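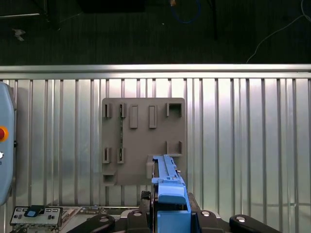 By Dexter Magbanua
22nd February

A robot cell at the Jastura works in Wastano was stopped for 43 minutes after the arm did not release a part and continued to pull on the grey mounting board. No person was hurt.

The arm, with its blue gripper attachment, was working at the board on the aluminium panel when the fault came. Operator Noel Dalisay heard a cracking sound and pushed the emergency stop – the red button on the pendant. One clip had to be changed.

Beatrice Mohamedi, who is responsible for safety at the works, said the release signal was lost because of a loose connector. "The arm should wait when it gets no signal. It did not wait, and this we must correct," she said.

The cell is running again at reduced speed. The other 6 cells of the same type will be checked before May. The supplier, Vogler, has been asked for a written report within 10 days.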